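Home | Features | Robots | Subscribe
12 shares | 2 comments

I spent a morning in March at Jeddale, reading the new bench rules for arms that handle food. Two pages, big type, and I loved them! 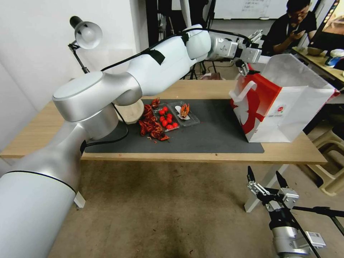
My favorite rule is dull: wipe the fingers between foods. Shellfish and tomatoes never share a wipe (yes, even in trays), and Nestor Navarro wants every wipe logged. I groaned, then I tried it at home and my own kitchen flunked.

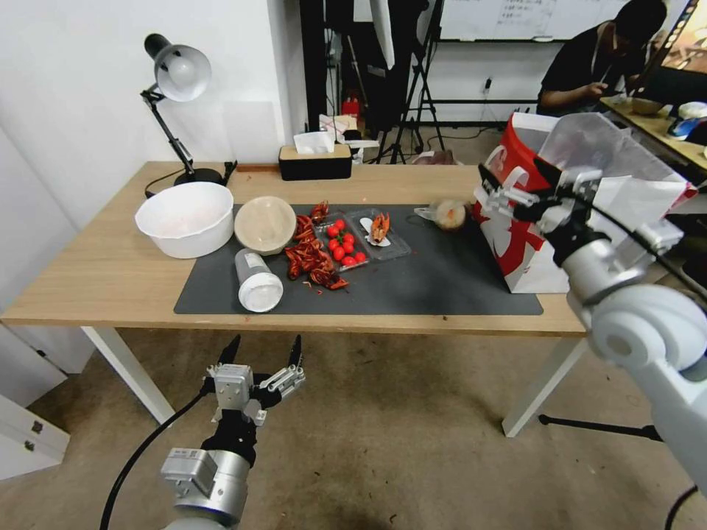 Abreu wrote in to ask why the log is still on paper. Ours at Nevmont went digital and people quit skipping it.

Comments (2)
tremora_fan: Does the rule cover loose chilies?
Abreu: It should, they shed everywhere.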